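4.2 Sourcing in celebrity death notices

The second claim we tested is that a named source makes a death notice more reliable. Editors repeat this often, and Hallgrímsson's survey of newsroom habits treats it as settled. We are less sure. Of the 186 notices in our sample, most named a relative, an agent or a theater, yet the same relative was often quoted in identical words by several outlets, none of which said who had made the call. A quote copied from a rival site is still one source, however many times it appears.

Age was the detail most often corrected. Notices published within 30 minutes of the first report gave the wrong age more often than later ones, and the fix was rarely marked. Cladance, the archive we used to compare versions, keeps only one copy per hour, so the true number of silent edits is probably higher than we can show.
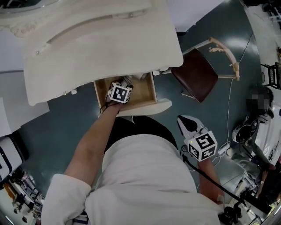 Figure 3

Cause of death is harder still. Phrases such as "after a long illness" were counted as a stated cause by Breson and Rees, which in our view inflates their results – the phrase tells the reader almost nothing. When we dropped it, the share of notices with a usable cause fell sharply. We also doubt that their cutoff of 100 words for a "full" notice means much, as many of the longer pieces were padded with old film credits.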